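Setting Up Candham Scorekeeper for Your Volleyball Club
Part 2: Your first match

I run the desk at our home games, so these are the steps I use myself. 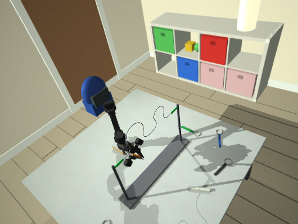
Before the first serve

1. Open Match, tap New, and pick best of 5.
2. Type in both rosters. Mark your libero now! The app won't let you do it once the set has started.
3. Choose who serves first and tap Lock.

Note: each team gets 2 timeouts a set by default. I leave that alone.

Caution: don't close the app during a rally. I lost a whole set that way in January (sorry, Manon).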